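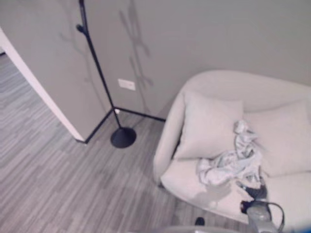 The Flondska tidying kit reached our test flat in December: one arm, a choice of two end tools and a charger weighing more than the arm. Dretix, which sells it, asks £3,960, or £198 a month on lease. Setup took 59 minutes. The manual covers furniture height well and door clearances hardly at all.

The dearer tool is a hand with four fingers and a thumb, metal-cased with black tips.
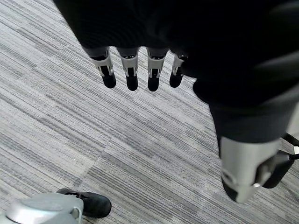
Telma Cisternas wrote in to say that hers needed recalibrating twice in the first month, and that the support line was quick both times.

Room mapping comes as standard. Low tables need their height entered by hand. 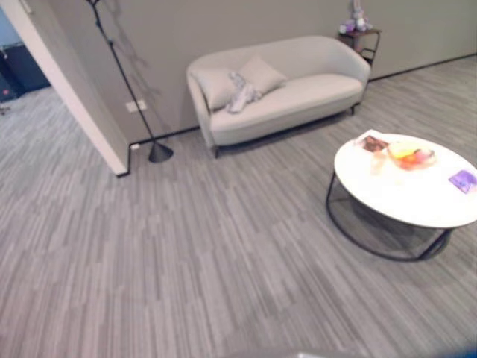

Loveseat and round coffee table in the test room.

Over the trial we logged more than 1,308 grasps, mostly on fabric.

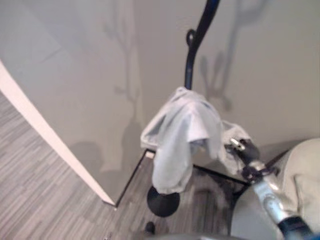
Grip force is set in software, in steps that are too coarse at the low end. Cloth is a fair test of it. With the light-blue piece on the coat stand, the gripper has hold of an edge, and the lightest setting is the one to use there. Spare pads are sold in pairs.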